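Our campaign in Druresis is now in its second year, and I want to write a little about the temple of Miranda, where my players spent the last three sessions.

Miranda is a goddess of rivers and debts. Her priests can heal you, but they write down every wound in a big book, and later they ask for something back. My paladin player owes them 806 silver coins at the moment. She has 349.

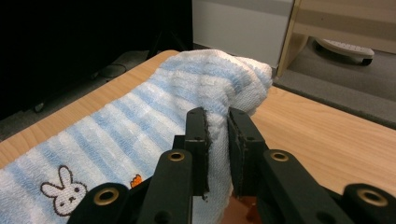
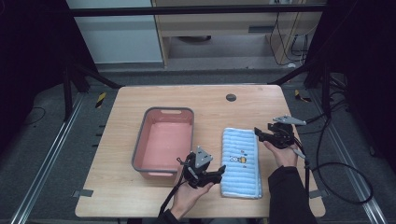 Towels on the table, striped and light blue.

For the debts I use a simple rule. Each healing adds up to 100 silver, depending on the spell level, and a character who goes over 1,000 hears the river at night and cannot take a long rest near water. Our cleric reached 1,278 in the swamp of Cuvemora, so you can imagine how that journey went!

I am still not sure about resurrection. If it costs too much, the players stop caring about the book and just run away from the priests. I will try it with a service of one year instead of money, and the party can decide who serves. Next time they go to Predimeck, where the priests have a second copy of the book.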